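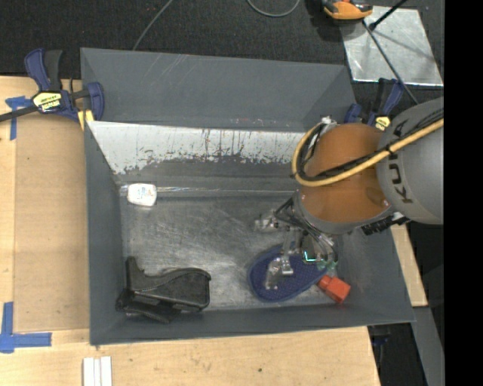
About Istasby

Most tutoring companies promise to raise your child's grades in 12 weeks. We don't, and we would look hard at anyone who does. A child who hates fractions in March may well still hate them in June.

Istasby is a small after-school math program started by Abimbola Shehu and Chiamaka Oyewole. Both taught middle school for years and both grew tired of sales reps with glossy folders. One reading package, bought at great cost, claimed 100 percent of students improved. Improved at what? The rep never wrote back.

So we keep things plain. Students come 2 afternoons a week and work with a teacher, on paper, in groups of 3. We don't use points or badges. We tried an app for one term and the kids got very good at the app.

Parents ask if our way works. For some children it does. Others needed more sleep, or glasses, or a different teacher at school, and we have told families so and sent them home with their deposit - which is no way to grow a business, we've been told.

We don't print star ratings here, having seen how other places collect them. If you want an opinion, ask a parent at pickup. Ask more than one.

New families can sit in on a session before paying anything. Call the Flomine office after lunch, when someone is there to pick up.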